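Small locks and where their keys go

In February I moved to a smaller apartment in Covevside, and since then I am slowly going through the boxes. This week it was the turn of the box with locks. I did not know that I own so many of them. Some are from my old gym, some from the bicycle shed, and one came with a suitcase I bought in Cillau and gave away later.

My rule is simple. A lock without a key goes to the metal recycling, and a key without a lock goes too. I am strict with this, because my father kept a tin with 91 keys and we could never open anything with them.

The brass ones and the yellow ones, with the marble pattern in view:
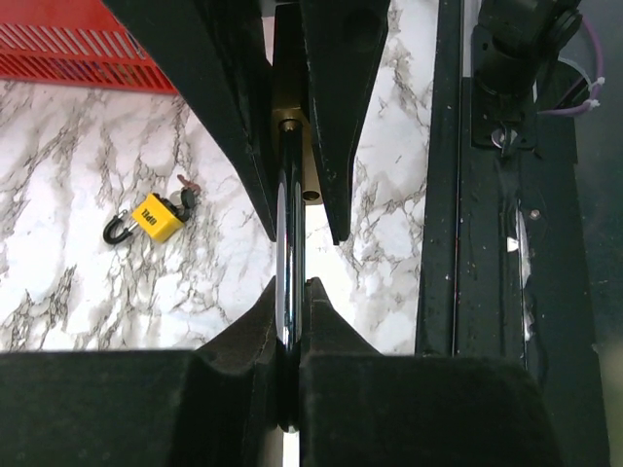
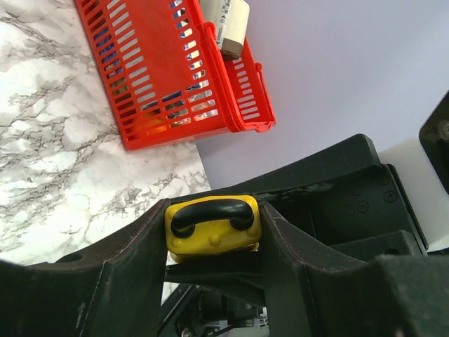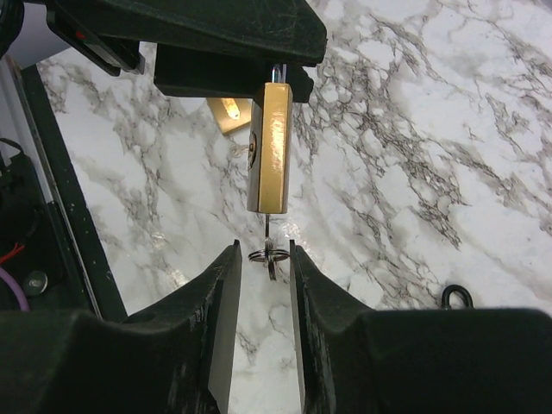 My friend Gøran Nyberg, who repaired bicycles for more than 20 years, told me to put a drop of dry graphite in the keyway and never cooking oil. I had used cooking oil before, so I was a little ashamed. He also says that a small lock only keeps honest people out. For a garden box this is enough for me.

What I have not decided is how to store the keys. A ring on the lock is practical at home, but of course you must remove it when the lock is in use, and this is the moment when I lose it. For now I write on paper tags with a pencil: "cellar", "blue suitcase", "garden box". The spare keys I put in an envelope in the kitchen drawer, under the candles.

The next box is cables. I opened it, looked inside for a minute and closed it again. Maybe in the fall.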